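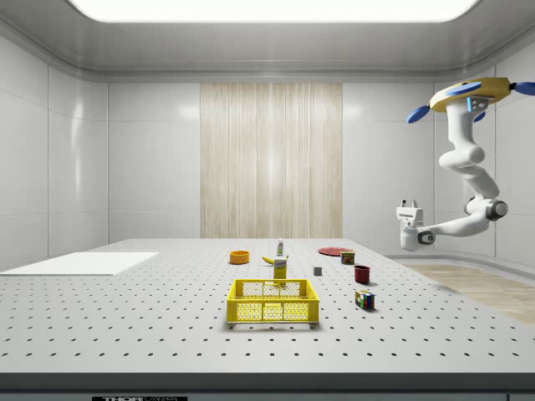 A simulated tabletop workcell with a suspended arm, a yellow crate and household objects.

Robot teaching by demonstration is a group of methods in which a person shows a robot how to carry out a task instead of writing out its motions as a program. The person either moves the arm directly or drives it from a distance, and the resulting motion is stored for replay or for training a control policy. The term overlaps with programming by demonstration and imitation learning, although the latter usually refers to the training step alone.

Kinesthetic teaching

In kinesthetic teaching the operator holds the arm and guides it through the task. The controller compensates for the weight of the links so that the arm can be moved with little effort, and joint positions are logged throughout. The method needs no extra input hardware. Its main drawbacks are that the operator's hands and body may block the cameras, and that fine motion of a gripper is hard to guide while the wrist is being held. Arms with seven joints add a further difficulty, as the elbow can drift while the gripper stays in place.

Remote control

In remote control, also called teleoperation, the operator stands apart from the robot and sends commands through a separate device. Common devices include handheld controllers, six-axis mice and leader arms, which are smaller copies of the robot that the operator moves by hand. Delay between command and motion affects the quality of the record. In the Osdale trials, operators working with a delay of 80 milliseconds completed most grasps on the first attempt, but made more corrections when setting an object down.

Demonstration in simulation

The same devices can drive a simulated arm. A typical simulated cell has a fixed work surface, a ceiling-mounted or table-mounted arm and a set of rigid household objects such as a plate, a mug, a bowl and a crate.

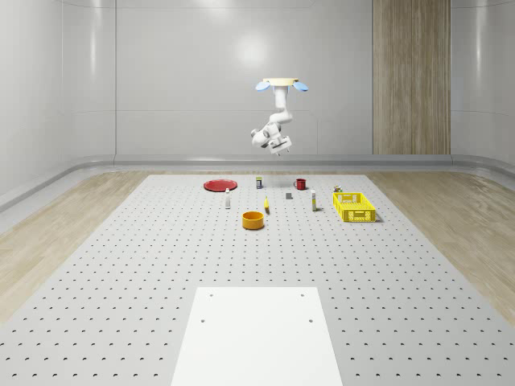
Object positions can be changed between episodes without manual resetting, and a stored episode can be rendered again from other viewpoints or under different lighting. Contact is the weak point. Friction and finger compliance are approximated, and a grasp that holds in simulation may slip on hardware. The Skosance toolkit, written by Olanrewaju Adebisi, handles this by replaying each episode with altered friction values and discarding those in which the object is dropped.

Recorded data

An episode normally contains joint positions, gripper opening, camera images and a short text label for the task. The Bianchini format stores these at a fixed rate of 55 samples per second. Dronelon uses the same fields but keeps each stream at its own rate, with time stamps for later alignment. Pauses at the start and end of an episode are usually trimmed. Treatment of failed attempts varies: some collections remove them, while others keep them under a separate label.

See also: Leader arm; Gravity compensation; Behavior cloning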